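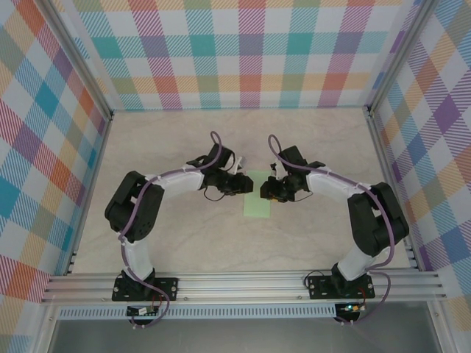

Two robotic arms above a pale green sheet.

Restocking the Older Shotgun: An Interview With the Stock Shop at Homutcombe

Homutcombe has replaced and repaired shotgun stocks for owners of older field guns since it opened its present shop. The supervisor of the stock department spoke with us in October about walnut, fitting, and what owners should expect when they send in a gun whose original wood has cracked.

Most of the work arrives in the fall, when owners take their guns out of storage and find a split behind the tang. "The crack was usually there last season," the supervisor said. "Oil had been running down into the head of the stock for years, and the wood got soft. Recoil did the rest." The shop asks owners to store guns muzzle down on a padded surface after cleaning, and it prints that request on every invoice.

Not every cracked stock needs to be replaced. The shop will pin and glue a short crack if the wood around it is sound, and it will decline the repair if the oil has gone too deep. Degreasing comes first in either case. "Glue does not hold in oily wood. We have turned down jobs where the owner was willing to sign anything, and we will turn down the next one."

Blanks come from Laskowska, which air-dries its walnut before sale. Homutcombe then keeps each blank in its own racks until the weight stops changing. The supervisor would not give a fixed period for this step. Some blanks settle quickly, others sit through a second summer, and a few are sent back.

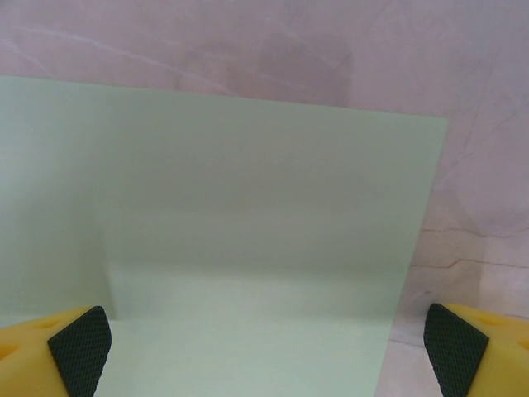 Pale green sheet, with a faint fold running from top to bottom.

On the matter of figure, the department is cautious. Customers ask for heavy figure all the way through the grip, and the shop advises against it. "We want the grain straight through the wrist and the figure in the butt. A person can look at the pretty part all day. The wrist is where it breaks."

A standard field stock in plain walnut is priced at $649, with the metal inletted by hand and the buttpad fitted. Current delivery is up to 56 working days from the date the shop approves the blank. Upgrades in wood are quoted separately, and the shop sends photographs of both sides of the blank before any cutting is done.
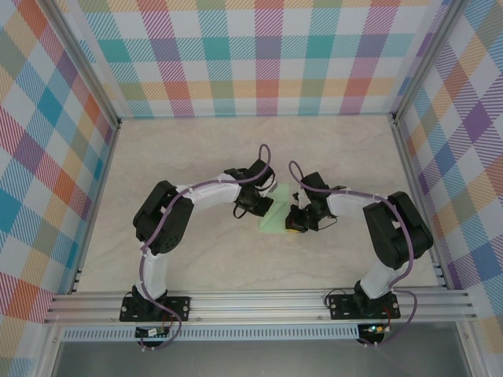
FIT AND FINISH

Measurements are taken from the customer's present stock unless the customer asks for a change. Length of pull, drop at comb, drop at heel, and cast are written on a card that stays with the gun until it ships. The department prefers to have the customer mount the gun in person, but it accepts a measurement card from any competent fitter.

"People ask for a longer stock than they need," the supervisor said. "They try it in a shirt, in a warm room. Then they wear a hunting coat, and the heel catches under the arm."

The finish is a hand-rubbed oil from Nomano, applied over a sealed surface. End grain under the buttpad receives two extra coats, as does the inletting. The supervisor considers this the most neglected area on factory guns and asks that owners who change a pad at home seal the wood before the screws go back in.

Checkering is cut last. The shop offers a plain point pattern at a moderate spacing and will copy an original pattern when enough of it remains to be traced. It does not offer very fine checkering on field guns. "Fine lines look good on the rack. They fill up with finish and dirt, and the diamonds chip. A coarser pattern can be cleaned with a toothbrush and recut later."

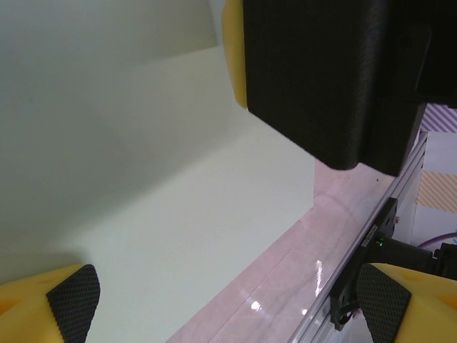

Tuteo disagrees on that last point, writing in response to a draft of this interview that finer checkering holds up well on a field gun when the walnut is dense enough, and that the choice should be left to the owner once the blank has been inspected. The same letter supports the advice on straight grain through the wrist.

The supervisor read the letter and did not change the shop's position. Owners who want finer work are welcome to have the stock delivered uncheckered, at no change in price, and to take it elsewhere for cutting.

Guns sent for restocking must be unloaded, shipped in a hard case, and accompanied by the intake form. Slings, choke tubes, and other accessories should stay at home. The old stock is returned with the gun.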